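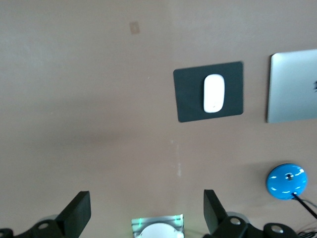
**Workshop log, Purkis bench, December, 7 p.m.**

Work on the Ritlow arm resumed this evening. The gripper was fitted with the replacement Pruvitz linkage, and both fingers were checked for equal travel. The left finger closed late by 6 mm. Its bracket screws were loosened, the finger was reset, and the check was repeated with a satisfactory result.

The practice layout remains as agreed: white mouse on the dark pad, closed laptop to the right of the pad. The laptop is not to be used as a target.

A run of 60 approach moves was then completed at low speed. The total on the counter now stands at 3385. Two moves stopped short of the mouse and were entered as faults. The cause has not been established.

The scuffs on the tabletop should be cleaned before the next session. The spare finger pads from Đào have not arrived.

Power was switched off at the wall at 9:40 p.m.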